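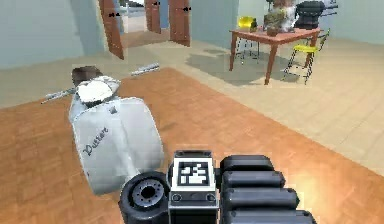
Tlapale is a retreat and study center on 188 acres of upland meadow and oak woods, and since July it has been run by Higinio Meléndez, a former building engineer. He took the post after 12 years of managing school properties and describes the job as mostly scheduling. The center offers silent weekends, teacher training courses and a residential program in land care. Floors come up early in the conversation. Orange wooden parquet, like that in the picture, is his preferred surface for a movement hall. "It gives a little underfoot and it can be sanded," he says. "Carpet holds dust, and people lie with their faces close to it for an hour at a time."

The main building, called Sirley, was put up as a boarding school and has been converted in stages. The first stage covered heating and drainage. The second, finished this fall, covered the sleeping rooms and the separation of quiet areas from the kitchen wing. Meléndez set a sound limit for the quiet areas before any layout was drawn. "We measured at night with the kitchen fans running, then with the fans off. The difference told us where the walls had to go."

Doors took up more of the budget than he had planned. The old ones were hollow and let speech through. The replacements are heavier, close against a seal and have a slow closer set so that the latch does not click during a sitting.

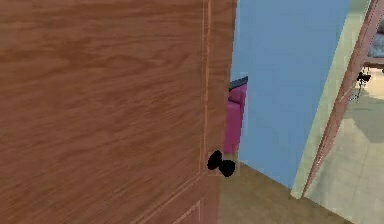
A wooden door, partly open, with black doorknobs.

Water is the limit on how many people can stay. The well at Sirley yields 1000 gallons a day in a dry summer, and the center books against that number. Low-flow showers were installed in the second stage, and laundry is done on changeover days only. A second tank is planned for the slope above the orchard. "I would like the storage before I add a single bed," Meléndez says. "Groups ask for more beds every season. The answer is the same until the tank is in."

The teaching program is the work of Gumaro Gallegos, who joined from the Zikurstead residential school. He has cut the number of weekend courses and lengthened those that remain. Teacher training now runs to 502 hours, divided between supervised practice, anatomy and a written project. Gallegos says the previous format left too little time for practice teaching.

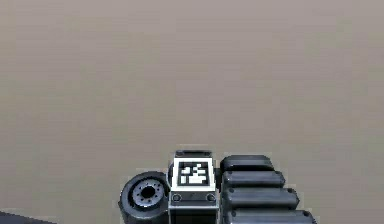 "Students were leading a full class once before they left," he says. "Now they lead one every week and get written notes on it the next morning. The notes go in a folder and we read the whole folder together at the end."

Meals are vegetarian and cooked on site. Much of the produce comes from the Pisov garden, a terraced plot below the main building worked by the land care residents. Last season it supplied nearly 1000 pounds of squash, beans and greens to the kitchen. Residents work mornings and attend classes in the afternoon, and their fee is reduced to cover board only.

Both men are cautious about growth. Gallegos wants a small library and a second practice room. Meléndez lists the tank, a new roof for the workshop and a gravel path from the parking area to the hall. He expects the path to be done first, as the stone has already been delivered.

Interview conducted at Tlapale, 12/23/21. Course dates and fees for the coming year are available from the center office.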